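Gripper pads picking up grit, parts slipping on lift
Posted in Workshop Builds, 9/11/26

Sudheer Arumugam
Two-finger parallel gripper on a home-built arm, shared workshop. The inner faces have gone rough and speckled, mostly along the gripping edges. Smooth printed parts now slip on lift. Wiping with a dry cloth does nothing. Do I clean the pads or replace them?
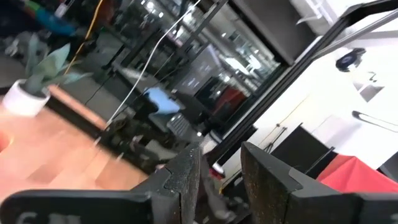

Thenmozhi Rao
Clean first. Isopropyl on a lint-free cloth, stiff nylon brush for whatever has bedded in, then leave for 8 minutes before gripping anything. If the specks stay put, the surface itself is breaking up and you need new pads. Check that the jaws close parallel as well - uneven wear starts at the tips.

Myrto Makris
Just turn the force up. Worked on mine.

Maricica Grecu
More force will push the grit further in. I replace mine every August and brush them in between.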